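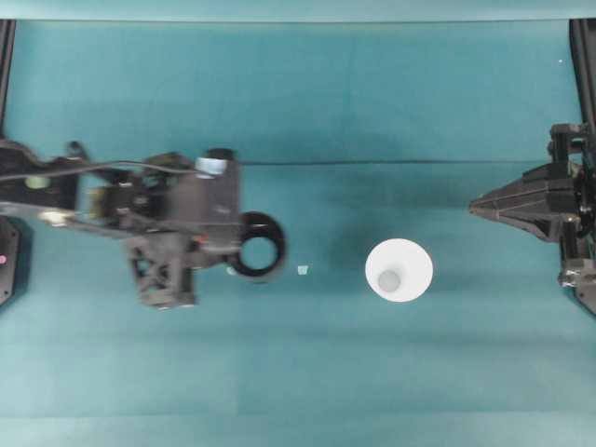 Dronanthorpe Robot Club: spring progress report to the Gachanja Fund

Grant period to the end of April
Written by Afroza Bepari, club lead

What we've been up to

It has been a brilliant term! When I last wrote we had two arms in boxes and a lot of keen faces. Both arms now work from either side of the same table, over the teal cloth, and the students run them every Tuesday after school with very little help from me.

The task they chose is called Pimmont (their name, don't ask me where it came from). One arm picks up a white cup and hands it to the other, which sets it down again. It sounds like nothing, and it has taken up most of the term. The handover is the hard part, as one gripper has to let go at the moment the other has a proper hold, and our early runs ended with a lot of cups rolling about.

Where the numbers stand

The students have logged 1592 attempts so far, 800 of them since half-term, when Kanini Sang rewrote the timing for the handover. Kanini is in Year 10 and had never written a line of code before September, so I was very proud of that one. Picking up from the middle of the table is now dependable. Picking up close to either arm's base is still hit and miss, and that is what the group is working on at the moment.

We have 32 members on the register, and they take turns at the controls, the logbook and the safety switch.

Money

The arms and the table came in on budget. Spare gripper fingers cost more than we had planned, and we moved the money across from the travel line, as agreed with you on the phone. Receipts are in the folder.

Next term

We would like to enter the Prukon schools' challenge, where teams get a cup they haven't practised with. The group wants to try taller and softer cups first, and two students are already drawing new finger shapes. You would be very welcome to drop in on a Tuesday, any time from 4 pm, and have a go yourself.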